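Why Is My Bedroom Freezing? A Term Project on Keeping Warm for Less

I picked this topic in December, when my housemates and I were fighting over the thermostat in our place on Polstead Street. Our power bill had hit 139 dollars for the month and none of us could agree on what was eating it up (I blamed the baseboard heaters, everybody else blamed my showers). So when Mr. Ebrahimi said our project could be on anything to do with household energy, I knew what I was doing!

My question was pretty simple. If you're a renter and you can't touch the walls or the windows, what can you do to a cold bedroom that makes a difference?

I started with a draft test, which I got out of an old home repair book at the library. You hold a strip of tissue near the window edges, the door and the outlets and watch if it moves. Mine went sideways at the bottom corner of the window, and it fluttered at the outlet on the outside wall too, which I never would have guessed. The door was fine.

Next I put up a sheet of shrink film over the window. This took me two tries. The first time I didn't wipe the frame down and the tape let go overnight, so there was a big crackly sail hanging off the wall by breakfast. Second time I cleaned everything, let it dry, and warmed the film with a hair dryer until the wrinkles came out. I also rolled up a towel for the sill and put a foam gasket behind the outlet cover, with the breaker off, and Valdis Luik from my group came over to help because I'm nervous around anything electrical.

I kept a notebook by the bed and wrote down the temperature when I got up and again at 10 p.m. I missed a few mornings, and I left those blank instead of guessing. The room still got cold on windy nights, but I stopped waking up with a cold nose, and the mornings were easier to face. I know that isn't a proper measurement. My thermometer came from the discount bin and I wouldn't bet my grade on it.

The last thing I looked at was bedding, and this was the part I had the most fun with. Asking around the class, I heard every opinion going. Wool people are very loyal to wool. Valdis swears by one huge duvet, and I'm on the side of layers, since you can kick one off at three in the morning without losing the lot.
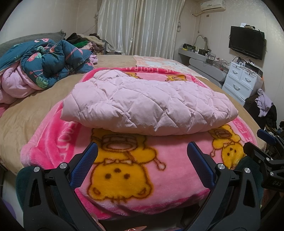

Section 4: Layers and Bedding

Quilting works by holding the filling in place so it can't slump down to one end. The puffy bits trap air, and the trapped air does the insulating. A plush blanket does something similar with its pile, so a quilted layer and a fuzzy one make a good pair. I slept best with the plush closest to me and the padded layer over it.

If I did this again I'd borrow a better thermometer and start in the fall, before the heat goes on. I'd also get my housemates to sign something about the thermostat.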